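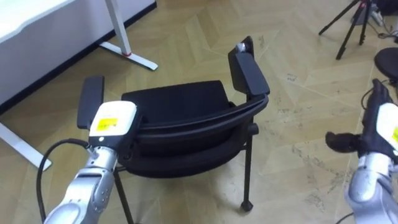

A black office chair with padded armrests on the herringbone floor at the Mudard open day.

Mudard opened its chair plant and showroom in Omley to visitors on 7th October. I had signed up in the summer, mostly out of interest in how they reupholster older chairs. Our own office has a room full of meeting chairs with flattened seats, and we have to decide soon whether to fix them or buy new ones.

The plant is on the east side of town, past the grain elevator. The sign on the road is small and I drove by it once. Parking was in the gravel lot behind the loading dock, and from there you walk back around the building to the front entrance. They had put out cones but no arrows, so several people went to the dock first and were sent around.

Check-in took a few minutes. We got a paper badge, a pair of safety glasses and a sheet with the tour times. There were 40 places on each tour and mine was full. They split us in half, one group starting in the showroom and the other on the shop floor. I was in the showroom group.

The showroom is a long room with a light wood floor in a large herringbone pattern. The guide said the floor was put down in February, when they moved the displays from the old front office. It is a good floor for looking at chairs. Most of the line is black, and black chairs on dark carpet are hard to tell apart. On the light wood the outline of the back and the thin legs show clearly, and you can walk around and compare one shape with the next.

We spent the most time on the meeting chairs. These are the ones with a rounded back that sweeps around in a wide arc from one side to the other. The back is a shell with a thin seam running along it. The seat is a separate padded cushion, flatter than I expected from the catalog. The legs are slim and finished with small black foot caps. The caps matter more than people think, according to the guide. They are the part customers order most often, and a lost cap is how a floor like this one gets scratched. Mudard sells them in bags and will also mail out a couple for free if you call.

The armrests have padded tops. I asked whether the pads can be replaced without replacing the whole arm. They can, on the current models. On chairs more than a few years old it depends on the bracket, and they ask you to send a picture of the underside first. I was glad to have an answer on this point, as the pads are the first thing to go on ours.

Visitors were allowed to sit in anything without a red tag. I tried five or six chairs. The rounded back holds you around the lower ribs, and I found it comfortable for as long as I sat there. The arms were a bit high for me at the table they had set up. The table was on the low side, so that may not be the chair's fault. A taller man in our group liked the same chair very much.

From there we went through the double doors to the shop floor. The noise is steady but you can talk over it. The frames come in already bent from a supplier and are welded, cleaned and coated on site. The coating line was stopped for the tour, which was a disappointment. We saw racks of finished frames hanging from hooks and a bin of rejects with chalk marks showing where the coating had gone wrong. Most of the marks were near the welds.

Upholstery is in the back corner under a row of windows. Fabric and foam come from Cabrera, and there was a wall of rolls with the name on the end labels. Cutting is done in stacks. Sewing is done by hand at individual machines, and fitting the cover over the foam is also handwork. One of the upholsterers did a seat cushion for us from start to finish. She pulled the front edge first, then the back, then the two sides, and did the corners last. The corners took longer than everything else together. She took one of them apart and did it over when she saw a pucker in it.

A complete meeting chair is made from 66 parts if you count every screw and cap. They had laid all of them out on a bench with paper labels, and this was the display people took the most pictures of. The plant ships 500 chairs in a normal week. In the packing area each chair goes into its own carton with a paper sleeve over the back and cardboard blocks under the arms. They stopped using plastic bags last year after complaints about the smell when the cartons were opened.

The repair room was what I had come for, and it got the shortest stop. It is small and we went in ten at a time. Chairs come in from offices and schools, get a tag, and are sorted by what they need: a new seat, new pads, new caps, or a new shell. They will not recoat a frame. They do not take other makers' chairs at all, so half of our chairs are out. For their own chairs the wait is currently six weeks. Prices were on a sheet by the door. A new seat cushion came to a little under a third of the price of a new chair, and shipping is extra both ways unless you drop the chairs off yourself.

There was also a short talk in the lunchroom about a new line named Flillora, due out next spring. We were shown drawings and two fabric samples. The arms are supposed to be adjustable on that one. No prices yet.

Coffee was free and the sandwiches ran out before the second tour came through. The restrooms are on the showroom side only, so go before you cross over. Closed shoes are required on the shop floor and they do check.

The whole visit took a little over two hours. I would have liked half an hour more in the repair room and less of the talk. They plan to hold another open day next year, and the sign-up list is at the front desk. I left my name, and I have sent them pictures of the undersides of our older chairs to find out about the brackets.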